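Workshop Tips: Recording Drive Swaps for a Learning System

These notes cover the bench setup for recording drive handling on an old desktop tower. Most of them came out of the Skirkden task set, where a take is one drive moved between the tower and the fixture plate. Lay the tower on its side, open face up, with the plate to its left.
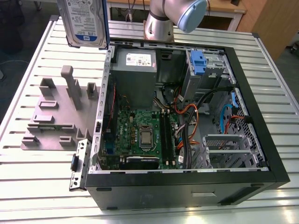 Page last changed: June

Take the heatsink off before the first take and leave it off for the whole set. A board that changes halfway through splits the data in 2.

Tie nothing down. Cables that sit a little differently from take to take are useful variation — cables across the bay mouth are not. Check the bay before each start.

Stand the drive in its holder with the label facing out. If it leans, note the lean in the log and keep the take.

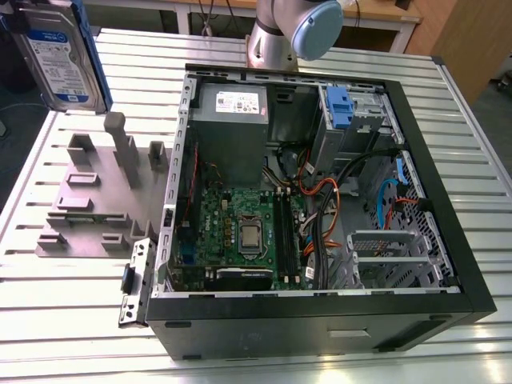 Lighting and the table

Bare aluminum slats throw glare. Lower the exposure until the slats nearest the tower keep their edges, then lock it. Auto exposure cost us 12 takes at Nustmont.

Approach height is the setting people get wrong most often.
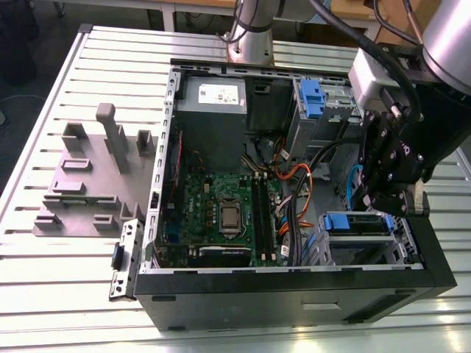

Operators trained on the Robles rig tend to start low and correct sideways, and the model learns the correction. Pause above the bay, line up, then descend in one motion. With the gripper hovering over the drive bay like this, both blue latches should be in view. Hold for 5 frames before moving.

Discard a take only for a dropped drive or a lost camera feed. Slow takes stay in. Plan on 100 kept takes per tower position, then turn the case slightly and start a new folder. 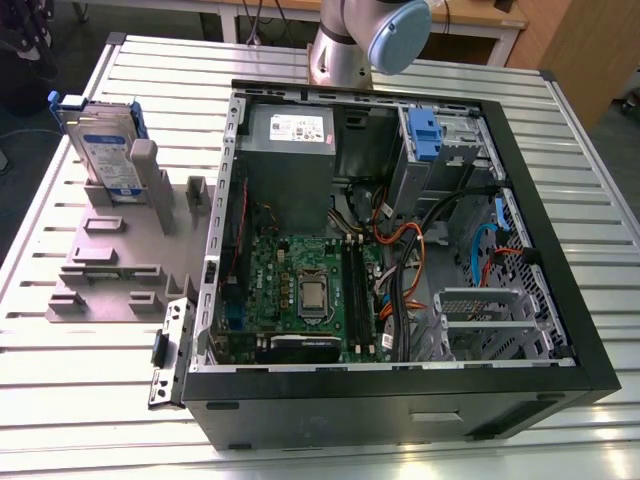 Last edited in June, Honberg bench notes

After turning the tower, leave the calibration alone unless the plate or the table moved. Record the new case angle in the folder name. Check that the rear bracket clears the plate.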